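# Chapter 4: Small Fridges, Small Kitchens

I grew up in a house with a fridge the size of a wardrobe, and I never once thought about where it stood. Then I moved into a one-room place in Lovham with a kitchen corner I could cross in two steps, and suddenly the fridge was the only thing I thought about. Where does it go? Which way does the door swing? What on earth do I do with the space underneath it?

This chapter is about those questions. We spent Chapter 3 on stoves and sinks, which mostly stay where the plumber put them. A small fridge is different (and more fun, if you ask me!) as you can pick it up and try it somewhere else. My old teacher Kirsten Fraser had us do that with a cardboard box before we were allowed anywhere near a real one, and I still have my students do it on day one.

We'll start with height. A small fridge on the floor means crouching every time you want the milk, so lots of people raise it on a stand or a low cabinet. I'm fond of slatted wood for this. It looks light in a tight room, and you can tuck flat things like trays on a shelf inside.

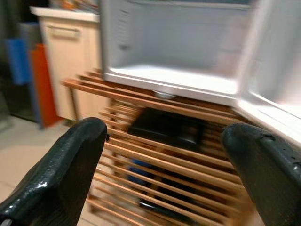

How much clear room should I leave in front of a small fridge?

Enough for the door to open all the way, plus a spot for you to stand while you reach in. Measure the door first, then add 600 millimeters for yourself.

Once the height is settled, we'll get to the door. I'll ask you to draw its swing on your floor plan as a quarter circle, the same way you drew the oven door for the Carnegie Street apartment. Keep that plan handy, by the way. We're going to squeeze a fridge into it, and the first three places you try will probably block a drawer.

After that comes weight. An empty fridge fools people – mine certainly fooled me – and a stand that feels steady in the morning can wobble once the shelves are full of juice and jars. Section 4.3 has a simple load table and a worked problem using a stand that is 507 millimeters wide.

Before you read on, grab a tape measure and go open your own fridge. Write down the width of the door, the height of the lowest shelf, and how far you had to bend to see it. You'll need all three numbers in Section 4.1.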